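Flalo tabletop blocks -- read me first

Thank you for taking a look at Flalo! It is a small collection of pictures and notes about little colored blocks on a wooden board, and this page tries to tell you what is in it, how it is put together, and what to watch out for if you plan to use it. I have a habit of going on a bit, so please feel free to skip ahead.

What you get

The collection holds 1227 pictures, each with a short written note beside it. The notes are in plain English and mostly say where the blocks are in relation to one another: "the red star is touching the yellow heart," that sort of thing. There are 503 distinct layouts, which means many layouts turn up more than once, sometimes with only one block nudged over. I kept the near-repeats on purpose. A small move is often the hardest thing to put into words, and those pairs have been the most useful part of the whole set for my own work on how people describe position.

The blocks

They are small prisms, each cut to a simple outline and all in one color. Hearts, stars and many-sided shapes all appear, and the color and the shape together make up the name used in the notes. The outline is easiest to read from the top face. From a low angle a star can look like a lump with a ridge or two, and I would ask you to be forgiving of the notes in those cases -- the writers only had the one view to go by.

One word on the many-sided yellow block. Some writers call it a hexagon and some call it an octagon, and I have left both words in place. If your work needs a single name, the file called shapes.txt lists every word we came across and groups the ones that mean the same block.

The board

Everything is laid out on a pale maple board made from strips glued edge to edge. I am very fond of it. The seams between the strips are faint, but some writers used them anyway ("two strips over from the star"), and I thought that was rather clever, so those notes stayed in too. The darker streaks in the grain get mentioned now and then as well. The board rests on a blue work table with rows of round holes, and you will usually see a band of that blue past the wood.

How the notes were written

Writers saw one picture at a time and were asked for a sentence or two, with no word list to follow. Around 136 notes were sent back for a second try, nearly all of them because left and right had been swapped. Left and right always mean the viewer's left and right. "Near" means toward the bottom of the picture and "far" means toward the top. Uwe Oltmanns read through the whole lot after that and fixed the spelling, for which I owe him a good many Friday lunches.

Folders

The material is split into 4 folders:

clultby -- blocks well spread out, the best place to start
disteneck -- blocks touching or nearly touching
erdem -- the near-repeat pairs, named with a and b at the end
extras -- shapes.txt, the writing guide, and a list of known mistakes

Known problems

Shadows can make two blocks look joined when there is a sliver of wood between them. Where a writer was unsure, the note says "touching or almost touching," and I would treat that as its own answer. A few notes in disteneck also mix up "behind" and "above." I am working through those slowly, and corrections are very welcome -- send the picture name and the sentence you would use instead. 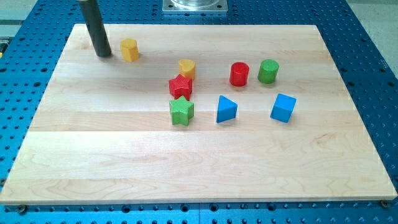

When you do write in, please tell me which folder the picture came from as well, as some of the names repeat from one folder to the next. I plan to sort that out in the April update.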